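Postcard storage: diagonal rack or shallow tray?
Paper & Ephemera Forum > Storage and Display

marginalia72
Hi everyone, I've been reading along here for ages and finally have a question of my own, so please bear with me because I do tend to go on. I inherited my aunt's postcards (800 of them, bless her, mostly hotels and lake views) and they have been living in shoeboxes under the guest bed ever since. I'm helping set up the card table for our swap in Tredton in August, and it seemed like a good moment to decide how I want to keep mine at home too.

I'm torn between two things. One is a light wooden organizer with the dividers set on the diagonal, so the cards lean in their cubbies and you can see the fronts. I love how it looks, especially with a big hotel card leaning in the bottom corner. The other is a shallow cardboard tray with compartments, which I'd use for the little wrapped packets of stamps and corners, but I wonder if it could do the smaller cards as well. Both are in these:

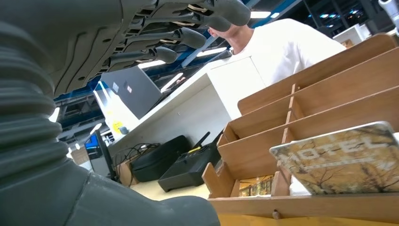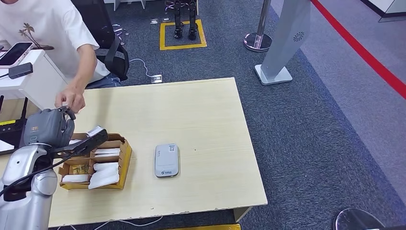

Re: Postcard storage: diagonal rack or shallow tray?
lakeviewlaro
Oh, that autumn one with HOTEL across it is lovely! I would have that out where I could see it every day. My vote is the rack, no question. I've had a diagonal one on my bookcase for years and I still stop and shuffle through it every time I go by with the laundry. Flat boxes are where my cards go to be forgotten. Do be choosy about what goes in, though, and keep the rack away from a sunny window.

Re: Postcard storage: diagonal rack or shallow tray?
boxesandboxes
I'm going to be the grump and disagree, with love. Leaning is fine for a weekend and not so great for a year. A card that rests on one corner will start to curl, and the thin modern ones go first. I have 641 cards and every one of them is in a sleeve, standing straight up in a closed box with a stiff divider every inch or so. It isn't pretty, but my corners are still corners.

For the packets I think your tray is just right. The white ones each sit in their own slot, and those yellow edges on the dividers are cheerful. I wouldn't put loose cards in it. Something that shallow gives them no support at all.

Re: Postcard storage: diagonal rack or shallow tray?
lakeviewlaro
Well, mine haven't curled, and some of them have been leaning since my daughter was in grade school. Maybe it depends on the house? We run pretty dry here all winter. I'll give you the thin modern ones, those do flop over if you so much as look at them.

Re: Postcard storage: diagonal rack or shallow tray?
tinyparcels
Could you do both? I keep my favorites in a rack and swap them out when the seasons change, and everything else stays boxed. It turns into a nice little ritual, with a cup of tea and the radio on, and I find cards I'd forgotten I owned.

Question about the tray: is the small yellow packet in the lower left corner stamps too, or something else? I color code mine (yellow is for photo corners) and it has saved me so much unwrapping and rewrapping. Plain white paper is nice to handle, but after a month I can't remember what's in any of it. A soft pencil note on the outside before you fold is all it takes.

Re: Postcard storage: diagonal rack or shallow tray?
marginalia72
You are all so kind, thank you! Yellow is hinges, and I'm stealing the pencil idea, my white ones are a complete mystery to me already. I think I'll go with the rack for a small rotating bunch and order proper boxes for the rest. boxesandboxes, do you sleeve first and then sort, or the other way? I sorted one shoebox by state last night and then found a whole bundle that only says "the lake" on the back, so I'm having second thoughts about states.

Re: Postcard storage: diagonal rack or shallow tray?
boxesandboxes
Sleeve first, always. And give "the lake" its own divider. I've got one marked "somewhere with a pier" and it's the fattest section in the box.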